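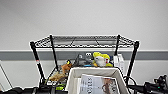
Moving the Friday kick-off to 7 pm was the best thing the club has done in years, according to one parent on the sideline last week, and judging by the crowd on the hill plenty of you agree!

Friday, by the Grallen Rovers newsletter desk

What a night it was. Our senior women drew 2–2 with Osby under lights, and if you left early to beat the traffic you missed a cracker of a finish. Osby came out flying and had us pinned in our own half for long stretches of the first half. Two down at the break, on a heavy pitch, against the side that knocked us out of the cup last season – you could have forgiven the girls for dropping their heads. Not a bit of it!

The first one back came from a corner on the clubhouse side, whipped in low and bundled over the line off somebody's shin (three players have claimed it, and we'll let them sort that out at training). The equaliser was a beauty, a proper passing move down the left that started with our keeper and finished in the bottom corner with the clock nearly gone. The noise was enormous, and the car horns along Fillgate Road kept going well after the whistle.

The gate was 800, easily our best for a women's fixture, and the canteen sold out of pies before half-time. More are on order, and there'll be a second coffee queue around the back of the change rooms for the next home game.

The under-14s also had a good win away, and the over-35s are still short of a left back if anyone fancies a run. Boots optional at the first session, enthusiasm essential.

Next up is the trip to Begović Park, where we haven't picked up a point in two seasons. Parking there is tight and the away end is on the creek side, so car-pool if you can and wear your colours. The bus leaves from the main gate at 5.15 pm and seats are free for juniors.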